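Dorm tidying sessions at Leite House: come join us in October

Hi there! I run the Stelomness tidying project out of Leite House, and I'm looking for people who'd like to spend a couple of hours putting a shared dorm room back in order with us. You don't need to be a neat person (I'm not, ask my roommates). You just need to be okay handling other people's everyday stuff: socks, face masks, remotes, phones, the foam box that ends up on the table and stays there all week.

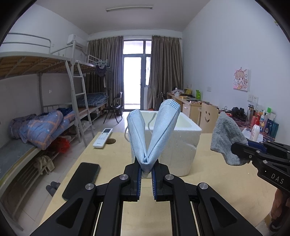
Sessions are in room 114, with a second one in 211 if enough of you sign up. Each lasts 2 hours and starts at 7 in the evening, Thursdays only. You'll sort small things off the tabletop, fold bedding on the bunks, hang up clothes, and deal with snacks and leftover vegetables. Then we write down where everything went and how long it took. I love that part, but you can leave it to me!

Food gets its own turn at the end. Cabbage, snack packets, little plastic cups, all of it needs a place, and people have strong feelings about what goes in the box.
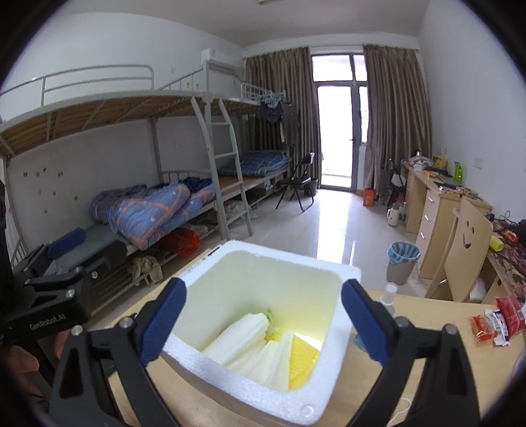 Floltska asked whether you have to live in the building, and whether it's fine to come with a friend. No to the first, yes to the second, as long as you both sign up.

You should be 18 or over and fine with standing most of the time. We pay in Tandach cafe vouchers, handed out the same night. To sign up, leave your name and room number (or "off campus") on the sheet by the Leite front desk, and I'll get back to you with a slot.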